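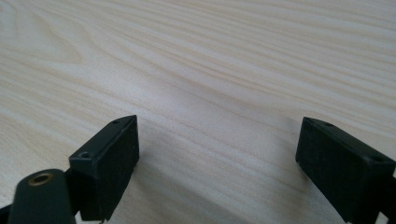 Tillside has released the Hornness table, a light-toned wooden worktable for sorting rooms, coat rooms, mending corners and home utility areas. The product is offered in one height and two lengths, and replaces the earlier Vundia line, which is discontinued as of this release. The top carries a pale, creamy face with fine tan grain, curving into broad nested arcs in one area and running in straighter, closely spaced lines elsewhere. The surface is smooth and matte. Tillside specified this finish after trade customers reported that glossy tops made it hard to inspect dark textiles under overhead lighting.

**October 12, 2025** – The Hornness table is available to order now through Okoro, the distributor for the full Tillside range. Deliveries to trade accounts begin later in October. Retail stock follows when the trade orders placed before release have been filled.

**Background**

The Vundia table was sold mainly to schools, thrift shops and repair workshops. It had a dark top with a raised edge on three sides. The raised edge kept small items from rolling off but collected lint and thread, and it prevented two tables from being pushed together to make a continuous surface. Customers who handled winter clothing in quantity tended to ask for the same two changes: a lighter top and no raised edge.

Tillside tested the new top during a trial in which 3346 items of hand and head wear were sorted, paired, checked and bundled. Of these, 541 were set aside for repair or for lack of a mate. The trial was run on Hornness tables only, so Tillside makes no claim about sorting speed compared with the Vundia table or with tables from other makers. Its purpose was to check how the surface behaved under repeated contact with knitted goods, fleece, hook-and-loop closures and metal zipper pulls.

Two findings from the trial led to changes before release:

- The first sample tops had a coarser sealing coat. Ribbed knits caught on it when dragged, particularly at the corners. The production coat is finer and is sanded between applications.
- The front edge was rounded further. The original edge left a crease in padded items that were stacked partly over the side.

**Working on a light surface**

The table was designed with the sorting of gloves, mittens and hats in mind. Most of the items handled in this kind of work are black, navy or gray. On a dark top the outline of a black item is lost, and a split seam at the cuff or a missing loop can be passed over. A pale top gives the sorter a clear edge to read. Seams, rolled cuffs and loose tags can be checked with the item lying flat.

Light knits are less of a concern. White and cream items show lower contrast against the Hornness top, but the texture of the knit is normally enough to separate them from the wood. For rooms that handle mostly pale goods, a gray felt mat is sold separately. It lies flat on the top without clips and can be rolled up when not in use.
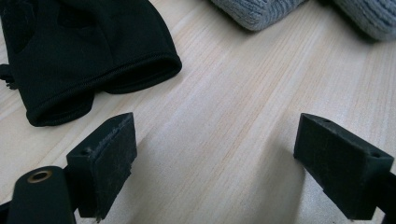

Tillside recommends that knitted items be kept to one side of the table and fleece or synthetic items to the other. Fleece sheds onto ribbed knit, and the fibers take time to remove. Where two people share a table, each should work from a long side with a clear strip left between the two groups. Pairs are best matched by cuff first and by size second. Cuffs vary more between makers than the hand portion does, and a mismatch shows up sooner.

Items with straps or hook-and-loop tabs should be closed before they are stacked. An open tab will not mark the top in normal use but will pull threads from any knitted item placed against it.

**Construction**

The top is wood, sealed on both faces and all edges. Grain varies from one table to the next, and Tillside does not match tops for customers ordering more than one. Buyers who want similar grain across a row of tables may inspect stock at the Okoro warehouse by appointment.

The legs bolt to a steel frame under the top. Each leg has a leveling foot. Assembly requires one hex key, which is supplied, and the longer version should be turned upright by two people. A lower shelf can be fitted at the time of assembly or later, using the same bolt positions. The shelf takes standard storage crates in a single row.

**Care**

The top should be wiped with a damp cloth and dried straight away. Mild dish soap is suitable for marks. Abrasive pads, bleach and solvent cleaners will damage the matte coat and leave shiny patches that cannot be polished out. Lint is best removed with a dry cloth along the grain.

Irons and steamers should not be used directly on the surface. If pressing is part of the work, a heat-resistant board is required. Damp garments should be dried on a rack before sorting – the coat resists short contact with moisture but is not intended for items left to drip overnight.

**Warranty and returns**

The table carries a warranty of 365 days from the date of delivery. It covers the frame, the legs, the fasteners and separation of the sealing coat. It does not cover scratches, heat marks or stains from dyes. Unassembled tables may be returned to Okoro in the original carton. Assembled tables are accepted only where a part is faulty, and in most cases the part will be replaced in place of the whole unit.

Replacement legs, shelves and feet for the Vundia table will remain available while stock lasts. Vundia legs do not fit the Hornness frame. Vundia shelves fit the shorter Hornness table only and need the adapter brackets listed in the Okoro parts sheet.

**Ordering**

Trade accounts should quote the table length and state whether the lower shelf is required. Orders for both lengths may be combined in one shipment. Felt mats ship separately from the tables and are not held against the same delivery date. Price lists, assembly sheets and finish samples are available from Okoro on request.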